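CAPÍTULO 6

La identificación de personas en la investigación criminal

Al terminar este capítulo podrás explicar en qué se diferencia una identificación provisional de una formal, qué métodos admite un tribunal y cómo se documenta cada paso desde que se recoge una muestra hasta que llega al juzgado.

6.1 Un nombre para empezar

¡Pocas preguntas ponen en marcha tanta gente y tanto papel como «¿quién es?»! Detrás de ella trabajan forenses, dactiloscopistas, odontólogos, genetistas y agentes que llaman de puerta en puerta, y lo fascinante es que cada uno llega a la respuesta por un camino distinto y puede corregir a los demás.

Empecemos por un caso. En junio, un paseante encontró restos humanos junto al canal de Drokska, una ciudad mediana con un laboratorio policial pequeño. No había documentación. Sí había un llavero con la palabra Konard, el nombre de una cadena local de gimnasios, y con ese hilo (¡tan fino!) arrancó la investigación. El registro de socios tenía 1224 fichas, de las que 43 correspondían a personas que habían dejado de acudir sin darse de baja. Entre ellas figuraba un hombre cuya hermana había presentado una denuncia por desaparición.

¿Estaba resuelto? Ni mucho menos, y aquí empieza lo bueno. Un llavero se presta, se pierde, se regala. Lo que tenía el equipo era una hipótesis de identidad, es decir, un nombre con el que comparar. La confirmación llegó con la ficha dental, que conservaba una clínica de la vecina Lukov, y más tarde con el perfil genético de la hermana.

Danylo Mykhailiuk, odontólogo forense que intervino en el caso, lo cuenta así a sus alumnos: «Yo no busco a una persona en una boca. Comparo dos registros y digo hasta dónde coinciden». Guarda esta frase, que volverá a aparecer en el apartado 6.4.

6.2 Identificadores primarios y secundarios

Llamamos identificadores primarios a las huellas dactilares, la comparación dental y el ADN. Uno solo, bien documentado, puede bastar para una identificación formal. Los secundarios son todo lo demás: tatuajes, cicatrices, prótesis sin número de serie, ropa, joyas, efectos personales. Orientan muchísimo y a veces ahorran semanas de trabajo, pero conviene usarlos como apoyo.

El reconocimiento visual por parte de un familiar merece párrafo propio. Durante mucho tiempo fue el procedimiento habitual, y todavía impresiona leer en los sumarios antiguos la firmeza con que se reconocía a quien después resultó ser otra persona. El dolor, la prisa y la expectativa influyen en lo que vemos. Lo estudiaremos con detalle en el capítulo 9, dedicado a la memoria de los testigos.

Términos clave: hipótesis de identidad, identificación formal, datos ante mortem, datos post mortem, cadena de custodia.

Para debatir en clase: antes de leer el apartado 6.3, anota qué objetos de los que llevas hoy encima permitirían llegar hasta tu nombre y cuáles llevarían al nombre de otra persona. Compara tu lista con la de un compañero y discutid en qué orden los investigaríais.

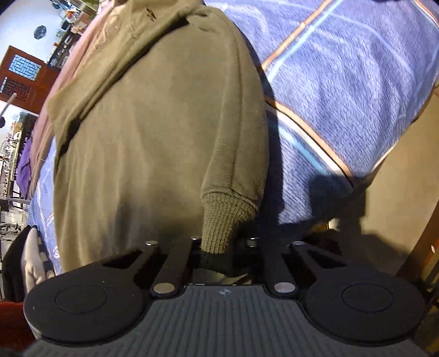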